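중고 모니터를 하나 샀을 뿐인데 8월이 통째로 사라졌습니다. 자막 번역으로 먹고사는 사람의 케이블 이야기이고, 깁니다. 뮤트하실 분은 지금 하세요.

발단은 노트북 화면입니다. 왼쪽에 영상, 오른쪽에 대본, 아래에 자막 편집기를 띄우면 글자가 쌀알만 해져요. 눈을 가늘게 뜨고 일하다가 거울을 봤더니 평소에도 그 표정이더라고요. 집에 온 가스 검침원분이 제 얼굴을 보고 뭐 기분 나쁘신 일 있냐고 물으셨습니다.

그래서 Skuvau에 들어갔습니다. 중고 거래 앱인데 알림 소리가 꼭 누가 숟가락 떨어뜨리는 소리 같아요. 가로 2560짜리 모니터, 상태 최상, 급처. 사진은 어두운 방에서 꺼진 화면을 찍은 것이었고 화면에는 판매자님 무릎이 비쳤습니다.

"잘 나오나요?" 하고 여쭤보니 "네 잘 나와요"라고 하셨습니다. 무슨 단자가 있는지 여쭤보니 "뒤에 있어요"라고 하셨고요. 틀린 말은 하나도 없었습니다.

직거래 장소는 Mạch라는 베트남 커피집 앞이었습니다. 연유커피가 진짜 맛있는 집인데 그날은 모니터를 안고 있느라 못 마셨어요. 상자는 없고 담요에 싸여 있었습니다. 담요는 돌려달라고 하셔서 저는 벌거벗은 모니터를 안고 버스를 탔습니다. 앞자리 아이가 내릴 때까지 거기 비친 자기 얼굴을 보면서 이를 닦는 시늉을 했어요.

집에 와서 알게 된 것. 전원 케이블은 왔습니다. 영상 케이블은 안 왔습니다. 여쭤보니 "그건 보통 집에 다 있지 않나요"라고 하시더군요. 반박할 수가 없었습니다. 우리 집에도 다 있거든요, 케이블이. 그게 문제인 거지.

다들 집에 그런 서랍 하나씩 있으시죠. 열면 안에서 뭔가가 걸려서 손을 넣고 눌러가며 열어야 하는 서랍. 저는 거기에 십 년 치를 넣어뒀습니다. 지층이 있어요. 맨 위가 요즘 충전기, 그 밑이 지금은 없는 휴대폰의 충전기, 그 밑은 제가 가져본 적도 없는 기계의 충전기입니다.

꺼내보니 양쪽 끝이 똑같은 USB-C 케이블만 한 움큼. 다 하얗고, 다 길이가 애매하고, 생김새로는 구별이 안 됩니다. 어떤 건 충전만 되고 어떤 건 화면까지 나옵니다. 표시는 없습니다. 이 규격을 만드신 분들께서 세상의 모든 구멍을 하나로 통일하신 다음 그 안에서 무슨 일이 일어나는지는 각자 알아보라고 하신 겁니다.

하나씩 꽂았습니다. 안 됨. 안 됨. 됐다가 안 됨. 이 '됐다가 안 됨'이 제일 나쁩니다. 3초쯤 바탕화면이 나오고 희망이 생긴 다음에 꺼져요. 연애도 이렇게는 안 했습니다.

검색을 해봤습니다. 저랑 똑같은 증상을 쓴 글이 있길래 달려갔더니 마지막 댓글이 "해결했습니다 감사합니다"였어요. 어떻게 했는지는 안 쓰셨습니다. 그분께 저주까지는 아니고, 양말이 자꾸 신발 안에서 벗겨지시길 바랐습니다.

결국 나오긴 나왔습니다. 그런데 해상도가 이상해요. 설정에 들어가면 가로 2560이 목록에 없습니다. 대신 제가 평생 쓸 일 없는 해상도가 종류별로 다 있습니다. 고양이 얼굴이 가로로 퍼진 영상을 보면서 자막을 달았는데, 그 회차 대사가 유난히 퉁명스럽게 번역된 건 그 때문이라고 생각합니다.

여기서 멈췄어야 하는데 Clisero 허브를 샀습니다. 구멍이 많으면 해결될 줄 알았어요. 설명서가 한국어로 되어 있긴 한데 직업병 때문에 읽기가 힘들었습니다. "본 제품은 당신의 포트를 풍요롭게 합니다." 번역하신 분, 단가가 얼마였는지 짐작이 갑니다. 동료로서 응원합니다.

허브를 꽂으니까 모니터는 되는데 마우스가 끊깁니다. 마우스를 허브에서 빼서 노트북에 꽂으면 마우스는 되는데 충전할 구멍이 없습니다. 충전기를 허브에 꽂으면 다시 모니터가 깜빡입니다. 강 건너기 퍼즐 아시죠, 늑대랑 염소랑 양배추. 저는 배도 제가 샀습니다.

한편 모니터 받침이 너무 낮았습니다. 목이 아파서 Clineck이라는 모니터 암을 주문했어요. 이름부터 목에 좋을 것 같잖아요. 책상에 조이는 방식인데 우리 집 책상 뒤쪽에는 하필 가로대가 있어서 조일 데가 없습니다. 책상을 돌리면 된다고 해서 책상을 돌렸습니다. 이제 서랍이 벽 쪽에 있습니다. 네, 그 케이블 서랍이요.

책상을 다시 빼서 서랍을 비우고 다시 밀었습니다. 십 년 치 케이블이 방바닥에 나왔습니다. 아랫집에서 올라오셨습니다. 책상 끄는 소리 때문인 줄 알고 죄송하다고 했더니 그게 아니라 택배가 잘못 왔다고 하시더군요. 상자를 열어보니 제가 주문하고 잊어버린 케이블 정리용 벨크로 끈이었습니다. 타이밍이 너무 좋아서 좀 무서웠습니다.

그래서 화요일 하루를 케이블 분류에 썼습니다. 마감이 있는 날이었으니까요. 마감이 없으면 사람이 케이블을 왜 분류하겠습니까. 학생 때도 시험 전날이면 필통을 씻었던 사람입니다.

분류 기준을 처음에는 종류별로 잡았습니다. 망했어요. 반은 종류를 모릅니다. 두 번째는 색깔별로 했는데 거의 다 흰색 아니면 검은색이라 바둑 두는 기분만 났습니다. 최종안은 이렇습니다. 확실히 되는 것, 되는지 모르는 것, 버리면 다음 주에 필요해질 것.

마지막 통이 제일 많이 찼습니다. 다들 비웃으시겠지만 저는 과학을 믿습니다. 예전에 프린터 케이블 버리고 2주 만에 관공서 서류 뽑을 일이 생긴 사람이에요. 피시방까지 걸어가서 종이 한 장 뽑고 왔습니다. 비 오는 날이었고 서류는 가슴에 품고 왔습니다.

분류의 최대 성과는 '확실히 되는 것' 통에 이름표를 달기 시작한 겁니다. 마스킹테이프에 "화면 됨"이라고 쓰고 붙입니다. "충전만." "느림." "흔들면 됨." 마지막 건 버려야 맞는데 흔들면 되니까 못 버렸습니다.

그리고 그날 저녁, "되는지 모르는 것" 통에서 꺼낸 케이블로 2560이 떴습니다. 다른 것들이랑 똑같이 생겼습니다. 어디서 났는지도 모릅니다. 이건 테이프에 이름을 써서 감아뒀고, 혹시 몰라 휴대폰으로 사진도 찍어뒀습니다. 여권도 이렇게 보관 안 합니다.

넓은 화면에서 일해본 소감. 영상, 대본, 편집기가 다 제 크기로 보입니다. 그리고 지금까지 납품한 파일의 오타도 제 크기로 보입니다. 이건 아무도 안 물어봤으면 좋겠네요.

이쯤에서 손익을 좀 보면, 모니터는 쌌습니다. 정말 쌌어요. 거기에 허브, 암, 벨크로 끈, 새로 산 케이블 2개, 버스비를 더하니까 새 모니터 값이 나왔습니다. 새 모니터를 사면 상자 안에 케이블도 들어 있다고 합니다. 담요는 없겠지만.

환불하려고 보니 Clisero 허브는 개봉 후 반품 불가였습니다. 그래서 Skuvau에 올렸습니다. "상태 최상, 급처." 몇 분 만에 숟가락이 떨어지더니 "이거 잘 되나요?" 하고 물어보시더군요. 한참을 생각하다가 "네 잘 돼요"라고 썼습니다. 쓰고 나서 양심에 걸려서 마우스 얘기까지 길게 보냈더니 읽고 답이 없으십니다.

다른 분한테 연락이 왔는데 2000원만 깎아달라고 하세요. 깎아드렸습니다. 이번에는 커피를 마시려고 장소를 또 Mạch 앞으로 잡았는데, 정기휴무였습니다. 문 앞에서 허브를 건네고 우리 둘 다 안을 한 번씩 들여다보고 헤어졌습니다.

질문이 몇 개 와서 몰아서 답합니다. 모니터 암은 쓸 만한가요? 네, 목은 편해졌고 대신 허리가 아픕니다. 높이가 맞으니까 오래 앉아 있게 돼요. 불량 화소 있나요? 하나 있는데 구석이라 자막 마침표인 척하고 삽니다.

자막 마침표 찍느냐고 또 물어보시는데, 안 찍습니다. 그래서 거슬립니다.

케이블 통은 뭘 쓰냐는 질문도 많던데 그냥 집에 굴러다니던 플라스틱 통입니다. 칸막이 있는 예쁜 걸로 사라는 분들 계신데, 저는 이번 달에 뭘 더 사면 안 되는 사람입니다. 장바구니에 담아만 뒀어요.
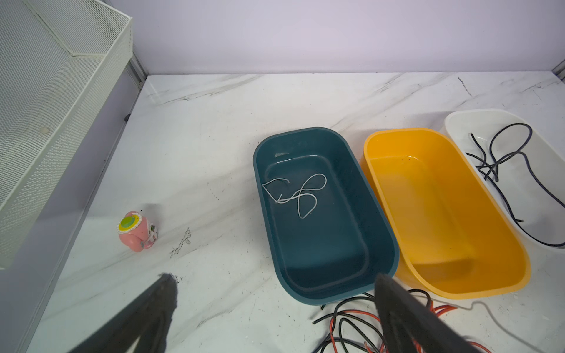 장바구니 얘기가 나와서 말인데, 거기 라벨기도 들어 있습니다. 마스킹테이프가 며칠 만에 떨어지기 시작했거든요. 오늘 아침에 바닥에서 "화면 됨"이라고 적힌 테이프만 주웠습니다. 어느 케이블에서 떨어진 건지 찾는 중이고, 후보는 한 움큼입니다. 찍어둔 사진을 봤는데 하얀 케이블이 하나 찍혀 있네요. 찾으면 이어서 올리겠습니다.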